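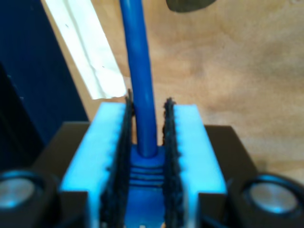 Lucienne Cordier replied that she had the first Zanarance cassette and the sleeve gives no surnames at all, so anyone hoping to settle the line-up from the credits will be disappointed.

Who were the members of Zanarance, and is the Langlois EP theirs?
Posted by Grekosby

I'm filling in the discography for the electronic duo Zanarance and have got stuck on two points. The profile on most sites names two people, but the live tape lists a third on keyboards. Also there is a five-track EP under the name Langlois on the same label, Sketix, with what sounds like the same singer. Should it go on the Zanarance page or have its own? The catalogue number on my copy is SK 1608. Lucienne's comment was left on my older post, which I've closed.

3 replies

Lucienne Cordier
Give it its own page. Langlois was the singer's solo name and she used it for that EP and one compilation track. You can link the two with an alias note in the profile. The third person on the live tape only played that one concert, a Friday night support slot, and I wouldn't list him as a member. Credit him on the release itself under keyboards.
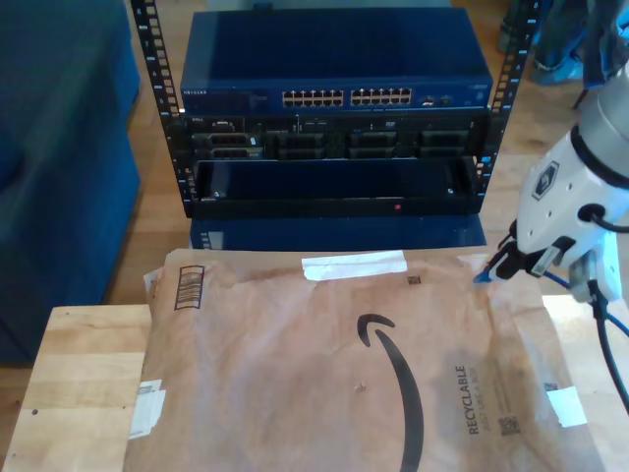

Check the run-out as well. There were two pressings of the EP, and the first was 400 copies with a plain white label. The second has the track times printed and a slightly different mix of side B – the opening song fades about 14 seconds earlier. They need separate entries. If yours has 2211 scratched next to the catalogue number, it's the second.

tapehead_r
I always thought they were from Belgium. Good EP anyway.

Mottram
Agree with separate pages. One correction to the above: the compilation track is credited to Langlois on the back cover but to Zanarance on the disc label. When I entered mine I went by the label and put the other name in the notes. Someone changed it in August and I haven't changed it back.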